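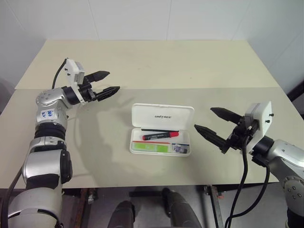
세 사람의 므웬데

그렌쿰 연구동 2층에는 므웬데가 셋 있었다. 므웬데 웨레는 원격조작을 했고, 므웬데 키오코는 데이터를 정리했고, 므웬데 무티소는 3월에 그만두었다. 기록 파일의 조작자 칸에는 셋 다 소문자로 mwende라고만 적혀 있었다. 처음에 양식을 만든 사람이 성을 넣는 칸을 두지 않았기 때문이다.

시네이드 누넌이 그 칸을 들여다보게 된 것은 로봇이 케이스 벽을 무는 버릇 때문이었다.

과제는 단순했다. 탁자 위에 뚜껑이 열린 흰 케이스가 있고 안에 마커가 있다. 마커를 꺼내 옆에 놓고 뚜껑을 닫는다. 고테테로 과제 제안서에는 이것이 '얕은 용기에서의 양팔 조작'이라고 되어 있었고, 연구실 사람들은 그냥 케이스라고 불렀다. "오늘 케이스 돌렸어요?" 하면 다들 알아들었다.

정책은 사람의 시연만 보고 배웠다. 손으로 짠 규칙은 없었다. 그런데 학습이 끝난 정책은 마커로 바로 가지 않았다. 한쪽 팔이 먼저 내려가 안쪽 좁은 칸의 얇은 벽을 두 손가락으로 집었다. 집고서 잠시 멈췄다. 그다음에 다른 팔이 움직였다.

유스티나스 사칼라우스카스는 그것을 오류로 분류했다. 그는 모든 영상을 성공, 실패, 오류로 나누어 표에 적었고, 벽을 무는 동작은 마커를 잡으려다 위치를 잘못 잡은 것이라고 보았다.

"오차가 옆으로 났어요. 손목 카메라 보정을 다시 합시다."

보정을 다시 했다. 반나절이 걸렸다. 로봇은 다시 벽을 물었다. 자리도 같았다.

시네이드는 손목 카메라 영상을 따로 뽑아 자기 자리에서 느리게 돌려 보았다. 머리 쪽 카메라로는 손가락 끝이 어디에 닿는지 잘 보이지 않았지만 손목 쪽에서는 분명했다. 손가락은 벽 윗부분을 정확히 가운데 두고 닫혔다. 마커를 잡으려다 빗나간 것이라면 몇 번쯤은 벽 바깥으로, 몇 번쯤은 칸 안으로 떨어졌을 것이다. 그런 영상은 없었다.
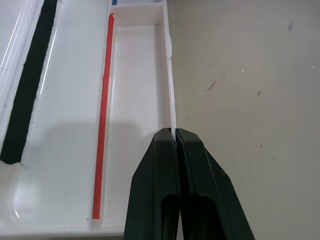 손목 카메라로 본 벽 집기

그녀는 이 장면을 회의 때 띄웠다.

"빗나간 게 아닌 것 같아요."

유스티나스는 화면을 오래 보았다. 그는 생각할 때 볼펜 뚜껑을 끼웠다 뺐다 했다.

"그럼 뭡니까?"

"배운 거죠. 시연에 있었을 거예요."

"설명서에는 없습니다. 조작 설명서에는 마커, 내려놓기, 뚜껑, 이렇게 있어요."

"설명서를 보고 배운 게 아니잖아요."

유스티나스는 표의 오류 칸에 물음표를 하나 붙이고 다음 안건으로 넘어갔다. 다음 안건은 우보니에에 보낼 중간 보고서였다. 우보니에는 돈을 대는 쪽이었고, 보고서의 그래프가 지난번과 같은 색이기를 바랐다.

시네이드는 그날 저녁부터 시연을 하나씩 열어 보았다. 시연 파일에는 두 팔의 관절값과 카메라 영상, 조작자 이름, 메모 칸이 있었다. 메모 칸은 거의 비어 있었다. 가끔 '케이블 걸림'이나 '다시'라고 적힌 것이 있었다.

한참을 보고서야 찾았다. 한쪽 손가락이 내려와 벽을 집고, 그대로 있고, 다른 팔이 마커를 들어냈다. 급한 데가 없는 동작이었다. 끝까지 다 보니 그런 시연이 11개였다. 전체에 비하면 아주 적었다. 나머지는 모두 설명서대로 마커부터 잡았다.

열한 개 전부 조작자는 mwende였다.

므웬데 웨레는 조작대 옆에서 점심을 먹고 있었다. 시네이드가 노트북을 들고 가자 그녀는 도시락 뚜껑을 덮고 화면을 보았다.

"저 아니에요."

"확실해요?"

"저는 왼손이 느려요. 이 사람은 양손 속도가 같잖아요. 그리고 저는 벽을 안 잡아요. 깨질까 봐요."

"깨진 적 있어요?"

"아니요. 그래도 얇잖아요."

므웬데 키오코는 자기 책상에 있었다. 그녀는 영상을 끝까지 보지도 않았다.

"저는 조작 두 번밖에 안 해 봤어요. 두 번 다 마커를 떨어뜨렸고 두 번 다 제가 지웠어요."

"그럼 므웬데 무티소네요."

"그렇겠죠. 근데 이상하네. 무티소 것은 빼기로 했었는데."

"누가 빼기로 했는데요?"

키오코는 의자를 돌려 앉았다. 작년 가을에 시연을 한 차례 걸렀다고 했다. 기준은 시간이었다. 같은 과제를 오래 끈 시연은 품질이 낮은 것으로 보고 뺐다. 오위노라는 거르기 프로그램을 썼는데, 연구실에서 만든 것이고 지은 사람이 누구인지는 키오코도 몰랐다. 무티소의 시연은 대부분 길었다. 그래서 대부분 빠졌다.

"열한 개는 기준 안에 들어왔나 봐요. 겨우겨우."

"빠진 건 어디 있어요?"

"서버에 있어요. 지우지는 않았어요. 저는 잘 안 지워요."

좀 전에 두 번이나 지웠다고 한 사람이었지만 시네이드는 그 말을 하지 않았다.

빠진 시연을 모아 놓은 폴더는 이름이 old_long이었다. 시네이드는 그것을 자기 컴퓨터로 옮겨 놓고 퇴근했다. 집에 가서는 열지 않으려고 했는데 설거지를 하고 나서 열었다.

무티소의 초기 시연에서는 벽을 집지 않았다. 남들처럼 마커부터 갔다. 손가락이 마커를 누르면 케이스가 조금 돌았고, 그러면 그녀는 멈추고, 돌아간 만큼 팔을 틀어 다시 들어갔다. 그러다 어느 파일에서부터 다른 쪽 손가락이 케이스 바깥 테두리에 닿기 시작했다. 미는 것인지 받치는 것인지 분명하지 않았다. 테두리는 둥글어서 손가락이 미끄러졌다. 뚜껑 쪽을 잡아 본 파일도 있었다. 그다음에 안쪽 벽이 나왔다. 벽을 집은 첫 번째 파일은 몹시 길었다. 집는 데만 한참이 걸렸다. 메모 칸에 한 줄이 있었다.

'여기 잡으면 안 돌아감.'

시네이드는 그 문장을 읽고 노트북을 덮었다가 다시 열어서 파일 번호를 종이에 적었다.

다음 날 그녀는 유스티나스에게 실험을 하나 하자고 했다. 같은 정책을 두 가지로 학습시키는 것이었다. 하나는 지금 데이터 그대로, 하나는 열한 개를 뺀 것. 나머지 조건은 똑같이 두고, 탁자 위 케이스의 위치와 각도를 바꿔 가며 돌려 본다.

"보고서가 먼저입니다."

"보고서에 쓸 거예요."

"결과가 나오면 쓰는 거지요."

"밤에 돌릴게요."

유스티나스는 볼펜 뚜껑을 끼웠다.

"위치는 다섯 개로 합시다. 더 하면 케이스 놓을 사람이 지쳐요."

케이스 놓을 사람은 시네이드였다. 그녀는 탁자에 연필로 작게 자리를 표시하고 번호를 외웠다. 한 번 돌리고, 마커를 제자리에 넣고, 케이스를 다음 표시에 맞추고, 뒤로 물러나 시작을 눌렀다. 팔이 내려가는 동안에는 할 일이 없었다. 팔이 움직이는 소리는 작았고 복도의 환풍기 소리가 더 컸다. 새벽이 되자 환풍기가 꺼져서 관절 소리만 들렸다.

열한 개를 뺀 정책은 벽을 집지 않았다. 마커로 곧장 갔고, 처음 몇 번은 더 빨랐다. 첫 번째와 두 번째 자리에서는 차이가 없다고 해도 좋았다. 세 번째 자리는 케이스가 비스듬히 놓이는 곳이었다. 거기서부터 손가락이 마커를 누르면 케이스가 돌았다. 사람은 돌아간 만큼 팔을 틀었지만 정책은 틀지 않았다. 있던 곳을 향해 닫고, 빈 손가락을 들어 올려 탁자 옆에 아무것도 없이 내려놓았다. 내려놓는 동작은 아주 조심스러웠다. 그러고는 마커가 남아 있는 케이스의 뚜껑을 닫으러 갔다.

그대로 둔 정책은 다섯 자리 모두에서 벽부터 집었다. 네 번째 자리에서 한 번 실패했는데, 벽은 제대로 집었고 마커가 손가락 사이에서 빠졌다.

시네이드는 표를 적고, 조작대 의자에 앉아 잠깐 눈을 감았다가 여섯 시쯤 깼다. 므웬데 웨레가 들어와 불을 켰다.

"밤새웠어요?"

"웨레 씨, 이거 한번 해 볼래요? 벽 잡고."

"깨지면요?"

"하나 더 있어요."

웨레는 외투를 입은 채 조작대에 앉았다. 처음에는 벽 옆을 두 번 헛짚었다. 그다음에 집었고, 다른 손으로 마커를 들었다. 왼손이 느린 것은 그대로였다.

"아, 편하네."

그녀는 마커를 넣고 다시 했다. 외투는 세 번째에야 벗었다.

유스티나스는 표를 보고 나서 영상을 달라고 했고, 영상을 보고 나서 표를 다시 보았다. 그는 자기가 만든 분류표에서 오류 칸의 줄을 하나씩 성공으로 옮겼다. 시네이드에게 시키지 않고 직접 했다. 시간이 꽤 걸렸다.

"오위노를 다시 봐야겠네요." 그가 말했다. "길이로 자르면 안 되는 거였어요."

"다 넣는 것도 안 될 거예요. 무티소 씨 것 중에 테두리 잡다가 미끄러진 것도 많아요."

"그러면 기준을 뭘로 합니까?"

"아직 모르겠어요. 뭘 잡고 있는 동안에 다른 팔이 성공했는지. 그걸 표시하면 될 것 같기도 하고."

"그건 누가 표시합니까?"

키오코가 자기 자리에서 고개를 들었다가 내렸다.

중간 보고서의 해당 절은 시네이드가 썼다. 제목은 '소수 시연에서 유래한 고정 동작'이었다. 우보니에에서 그래프 색은 괜찮다는 답과 함께 질문이 하나 왔다. 이 동작을 설계한 사람이 누구냐는 것이었다. 유스티나스는 그 메일을 시네이드에게 넘기면서 '답해 주세요'라고만 썼다.

시네이드는 인사과에 물어 므웬데 무티소의 연락처를 받았다. 인사과에서는 처음에 므웬데 웨레의 내선 번호를 주었고, 두 번째에는 키오코의 것을 주었다. 세 번째에 받은 것은 개인 메일 주소였다. 시네이드는 영상을 붙이고, 이 동작을 기억하느냐고, 논문에 이름을 넣어도 되느냐고 물었다.

답은 닷새 뒤에 왔다. 무티소는 해안 쪽 도시에서 치과 기공 일을 배우고 있다고 했다.

'기억해요. 케이스가 자꾸 돌아가서 그랬어요. 느리다고 해서 나중에는 빨리하려고 연습했는데 그게 들어갔나 보네요. 이름은 넣으셔도 돼요. 성까지 써 주세요.'

그 밑에 한 줄이 더 있었다.

'뚜껑 닫을 때도 벽을 놓지 말고 있다가 마지막에 놓으면 좋아요. 그건 해 보기만 하고 저장을 못 했어요.'

시네이드는 메일을 인쇄해서 조작대로 가져갔다. 웨레가 케이스를 맞추고 있었다. 두 사람은 뚜껑이 내려오면 손가락이 걸리지 않겠느냐는 이야기를 한참 했다. 웨레는 걸린다고 했고 시네이드는 조금 비켜 잡으면 될 것 같다고 했다. 키오코가 와서 양식에 성을 적는 칸을 만들었으니 오늘 것부터는 거기 쓰라고 했다.

웨레가 성을 적고 시작을 눌렀다.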